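Wrist-Mounted Camera Views During Grasp Onset: Gallery
Arnell manipulation group
6 December 2018

These stills accompany our report on contact prediction from the wrist. The question was narrow: can a small camera mounted at the wrist, with no force sensing, tell the controller that a grasp is about to close on an object, early enough to change the approach? The method is a frame classifier followed by a short temporal filter. Training used 800 labeled approaches, and a further 160 were held back for testing. Full tables are in the report; the notes with the gallery cover points we could not fit there.

Labels were assigned by hand from video. An approach was labeled "near" when the annotator judged that one more control step would bring a fingertip pad to the object. Two passes were made over the set, and approaches where the passes disagreed were kept with a lower weight. 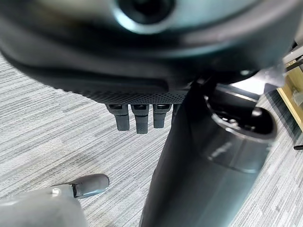
The classifier takes a single grayscale image, reduced in size, with no depth channel. We tried color in an early version and dropped it after it gave no gain on the Skaneck objects and made the model more sensitive to room lighting. The temporal filter then looks at the last 20 outputs and reports a change only when most of them agree. This adds delay. At the speeds used here the delay was acceptable, and at higher speeds it would not be.

Dark objects remained the hardest group. Error was highest when the object and the hardware behind it were close in brightness, and lowest for pale objects on a plain floor. Adding more dark objects to the training set helped less than we expected. Changing exposure helped more, but it washed out pale surfaces in the same view, so the released version uses a fixed setting.
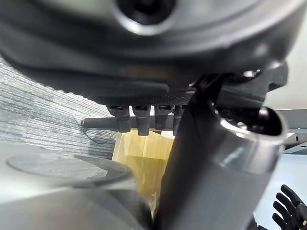 Masking was the second issue. The Laveo baseline applies one fixed mask to every image to remove the robot's own parts, on the assumption that they always occupy the same pixels. That holds for the housing across the top of the view. It does not hold for a gripper finger that angles up through the center-right, and a second hand with slender black fingers in the bottom right corner falls outside any mask built from one arm alone. We replaced the fixed mask with one computed from joint angles and left everything else to the classifier. False "near" reports dropped on the test set, mostly in cluttered views.

The mask is computed once per control step and costs little. It needs a calibrated camera pose, and a loose mount will spoil it. We rechecked calibration after every 500 approaches, and in the Pacheco runs the pose had shifted enough by then to require a new fit.

Open items: a learned exposure schedule, and a repeat of the test at higher arm speed. Both are planned for January. Label files and the mask code are listed with the report under Downloads.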